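# Wrapping desk bits in cloth before you pack them away

I've moved my desk to a different room twice since December, and both times I ended up with a scratched something or other. The second time it was the lid of my little Humeo speaker, which had spent the journey rubbing up against a stapler. So now I wrap things in cloth first, and I've got quite quick at it (64 items last time, if you count the pens, and I did!).

You don't need bubble wrap. I use old T-shirts, pillowcases and those thin scarves that never get worn – anything soft and a bit stretchy. A piece 33 cm across does for most small gadgets. Give it a good shake first, as one bit of grit will do more damage than no cloth at all.

## Getting started

Clear yourself a patch at the front of the desk, nearest your tummy. Everything else can stay in a muddle further back, mine always does. Unplug whatever you're wrapping and wipe it over with a dry duster.

If there's a label on it, take a picture of that now. I once unwrapped half a box looking for the model number of a Rudd charger, and I'm not doing that again.

Now pick the thing up. I find it much easier to wrap in mid-air than flat on the desk, with one hand holding and the other doing the cloth. Start at one end and pull the fabric snug round it, then work your way along.

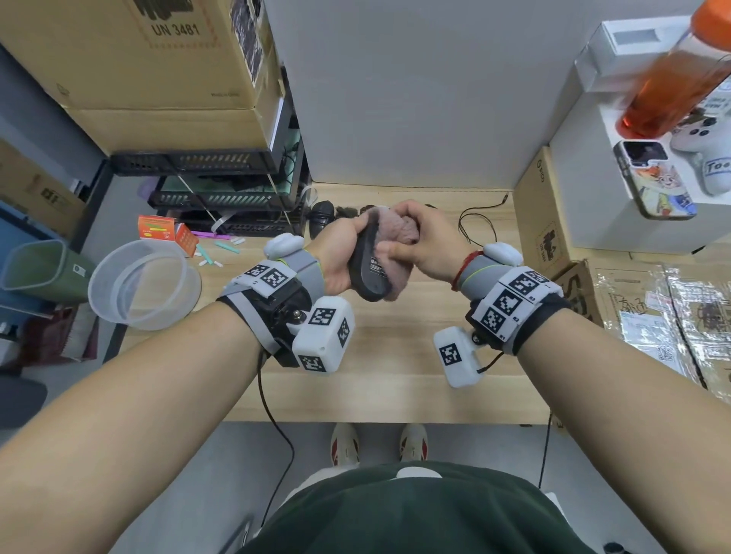

Don't fret about creases. Scrunched cloth is better padding than smooth cloth anyway, so I let it bunch up round the corners, where the knocks tend to land. What you do want is a firm grip on it, so keep pulling gently as you go and tuck the last bit under itself. If it springs open, a hair bobble will hold it. Please don't use sticky tape on a scarf you're fond of – ask me how I know.

## Flat and rounded things

These are the slippery ones. Fold the cloth over the top end first, like a hood, and then go round. Going round first means the whole lot slides off when you lift it.

## Boxing up

I use the 19 litre Jomanach tubs, heavy bundles at the bottom and cables coiled in a separate bag. Stand the bundles on their ends if they'll go that way. Write what's inside on a scrap of paper and put it on top before the lid goes on.

Mine are all going over to the Cirnitz flat next, up two flights of stairs, so I'll be doubling the cloth on anything with a screen.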